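Keys, chains and other small things: an interview with Ajith Iyengar
By Setareh Golestani 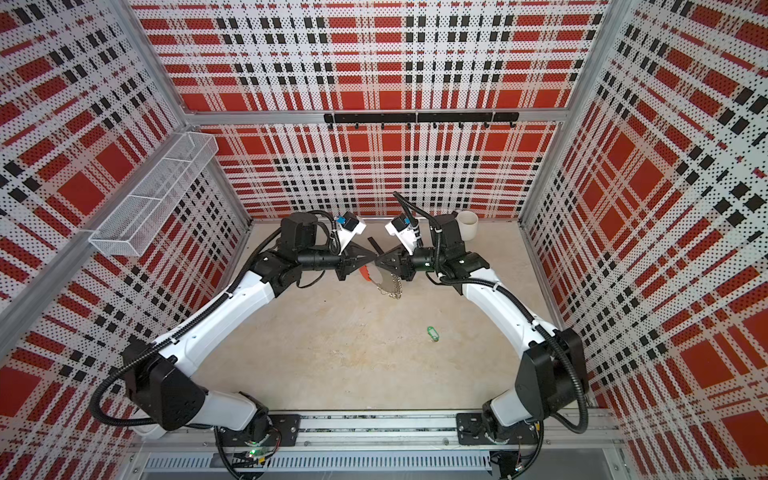 Ajith Iyengar sells keyrings, key chains, split rings, clips and tags from a narrow shop at 86 Nadar Road. He also repairs them, which people tend not to expect. A man came in while I was taking my coat off, put a bunch of keys on the counter and asked if the ring could be saved. It couldn't. Iyengar moved the keys on to a new one, charged him for the ring and went back to his tea.

"That's most of the job," he said. "Moving keys from one ring to another. People hate doing it. They break a nail or they use a knife and cut themselves."

He started in the trade at a supplier called Wernero, packing orders in the warehouse. The stock list ran to 1115 lines when he joined, and he was expected to know where each one was kept. He stayed until the warehouse moved further out, and then took over the lease on the shop from a shoe repairer who was retiring. The heel bar counter is still there. He keeps his pliers where the glue used to be.

I asked what goes wrong with a keyring.

"The chain, nearly always. Or the little link that joins the chain to whatever's on the end of it. The ring itself will see you out if it's decent steel. But that last link is often just a bit of wire bent round, and it isn't closed. You pull it out of your pocket and it catches, and it opens a tiny bit each time, and then one day you've got your keys but the thing that was on them has gone."

He closes those links for nothing if somebody is buying something else. For anyone who wants to do it at home, his advice is to use two pairs of pliers and twist the ends sideways past each other until they meet.

"Don't pull them apart like you're opening a drawer. You'll never get the circle back."

He has views on chain. Ball chain, the kind with small round beads, he thinks is fine for a light switch and no good for keys. Curb chain, with flattened links that lie against each other, is what he puts on his own. Long chains he sells reluctantly, and mostly to people who wear them clipped to a belt loop.

"It looks like it should be safer, more chain. But it's more to get hooked on a door handle. I did it myself on the stockroom door. Tore the pocket clean off."

On the wall behind him there are hooks from the counter up to the ceiling, with the plain metal goods on the left and coloured ones on the right. The coloured ones sell better in December. Orange is the best of them all year round, and he puts that down to handbags.

"You look in a bag and everything's dark. Black purse, black phone, brown lining. Orange you can see. I get women coming in asking for something pretty, and I show them pretty, and then I say, what colour's the inside of your bag? And they go out with orange."

Does anybody object to that?

"My sister. She says it looks like a building site."

A good part of his income comes from places that hand out keys to the public. His largest account is Skistorent, a hire shop with lockers for customers' shoes and bags. They came to him after a bad season in which 51 locker keys went home in people's jackets. The keys had been on plain split rings with a number stamped on a disc the size of a penny. Iyengar suggested a bigger tag on a short chain, something a person would feel through a glove.

"They wanted to put a fine on it. I said you can do that as well, but first make it annoying to carry. If it's annoying they'll hand it back."

The next season they lost a handful. He now makes up the full set of 131 for them each autumn, with spares, and does it in the evenings at the kitchen table with the radio on. I asked if he had ever thought of getting help with it.

"My son did one year's worth. He put the chains on the wrong way round, with the clip at the tag end. It took me longer to undo than to do."

We talked for a while about what people keep on their keys. He has seen bottle openers, a whistle, a baby's hospital band in a plastic sleeve, a good many supermarket trolley tokens and a brass tap washer which the owner said was lucky. He doesn't like to see a heavy bunch hanging from a car ignition, and says so. He will also tell customers to take their address off a tag if they have written it there.

"Put a phone number. If some stranger finds your keys, they can ring you. If they've got your address they don't need to ring."

His own bunch is small. He put it on the counter for me: the shop, the house, a padlock key for the bins, and a leather fob gone black at the edges. There used to be a torch as well. It switched itself on in his pocket so often that he gave up buying batteries for it.

The back room is where the stock lives. The shelves are Plomodeck, bought second-hand, and they sag in the middle. Each size of split ring has its own jam jar, and the jars are labelled on the lid and again on the side, after an afternoon when he had all the lids off at once and the phone rang. Chain comes on reels and he cuts it to length against a row of nails knocked into the edge of the bench. The nails were there when he moved in. He measured between them, found the distances useful and left them alone.

He showed me how he checks a finished piece. He holds the ring in one hand, lets the chain hang down, and looks to see if it falls straight. A twisted link shows up at once as a kink. Then he gives it one firm pull.

"If it's going to break, I'd like it to break in here."

Business is steady. Fewer people carry a big bunch than when he began, he says, and some of the newer flats have a fob and no key at all. But the fob still has a hole in it, and something has to go through the hole. He has started keeping a softer cord for these, as some customers complain that metal scratches the plastic. He isn't sure about the cord yet. It frays.

Before I left I gave him my own keys to look at. The ring was fine. He closed one link on the chain, threw away a loyalty card for a café that shut years ago, and asked what the smallest key was for. I didn't know. He said to keep it until the spring and then take it off.

The shop opens at nine and closes at half past four, with an hour off for lunch.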